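About us

Hello, and thanks for clicking through! Most people find this page because they're after the opening times (top of the site, the little clock) or because they want to know who on earth is behind a shop full of play kitchens. So I'll try to tell you properly.

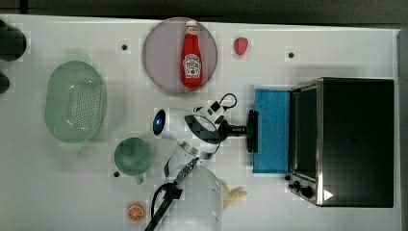
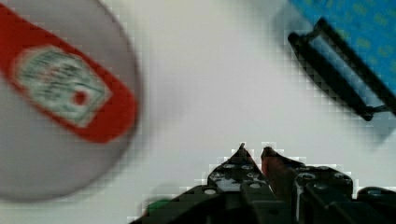
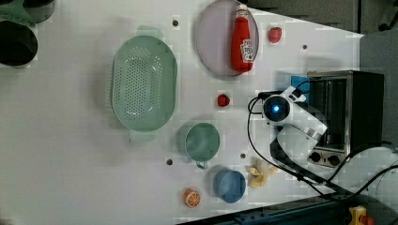 Zevstead Play & Pretend: the Kitchen Table Team

I started on the Kitchen Table Team when Zevstead was one room above a carpet shop and the whole stock fitted in a cupboard. We rent out play kitchen sets to nurseries, playgroups, childminders and the odd grandparent with a big birthday coming up. We've got 13 sets on the go now, each with its own name, and a long wall of shelves in the old print works on Ghumman Street. The other half of Zevstead does dressing up. They have the nicer windows and we have the kettle, so it evens out.

Our bit is food, plates, cups and anything you might cook with or pretend to. If you've ever watched a three-year-old serve you a slice of orange with ketchup on it and wait for you to say yum, you'll know why I love this job. Nothing has to go with anything! A strawberry on its own is a perfectly good dinner. A colander is a hat, then a boat, then a bed for a banana.

People always ask how we choose what goes in. Mostly we lay things out on a white table and look at them for ages (I wish I could make that sound cleverer). White is good because it shows you the colours straight away. I like soft greens and pale purples for the big pieces, your colanders and plates and cups, and then let the food do the shouting. Red is brilliant for that. Put a red bottle across a pale plate and every child in the room heads for it. The red fruit does well too, though it does wander off. Strawberries are our most lost item by miles, followed by anything that comes in halves.

I'm very fond of a cup with a short handle as well. Small hands can't do much with a dainty teacup handle, and a plain round cup gets carried about in two fists, which ends in tea parties on the move. We try to have one of each so they can swap.

The full sized bits cause arguments here. Some of us think play things should be small and light and toy all the way through. I'm on the other side. Children know perfectly well what a real colander looks like and they'd rather have that one, thank you. So most of our sets are a mix: toy food, and then proper kitchen things from the ordinary kitchen aisle that have passed our checks. Nothing with a plug goes out to anybody, before you ask. If your set has an oven in it, it's a wooden one made for us by Mokard, who also do our crates and have put up with a lot of phone calls about hinges.

The smallest set is the Zombridge, named after the village hall that had the first one. It has 28 pieces and goes in a single crate. It's the one I'd suggest if you've not borrowed from us before. The bigger ones are lovely but you do need somewhere to put them, and it's no fun stepping on a lemon in your socks at half past six in the morning. Ask me how I know.

When a set comes back, it gets unpacked and laid out again, every piece, and checked against its card. We look for splits and rough edges, and we give the holes in the colanders a good going over with a bottle brush (dried porridge, usually, sometimes glitter). Everything's washed in warm soapy water and left on the racks until the next day. Then it's wiped, packed with the heavy things at the bottom and the food in its own bag, and off it goes. Last July I added up all the pieces in the building on a slow afternoon and got to 3,607, which included a box of spare peas I'd rather not count again.

If something's missing, please don't worry. Just pop a note in the crate. We don't charge for the small stuff and we've got drawers of spare fruit. We do ask you to tell us about breakages, even tiny ones, so the piece doesn't go straight out to someone else.

Borrowing is for 4 weeks at a time and you can keep going if no one else has booked your set. Collection is from the side door on Ghumman Street, ring the lower bell, the top one is the dentist. We can deliver in town if you've got a few steps or a few toddlers to deal with.

You're welcome to come and have a look before you book anything. Bring the children, they're much better at choosing than we are, and they'll tell you in about a minute flat which plate is the best one. Tea's on us and there are normally real biscuits.

See you at the table!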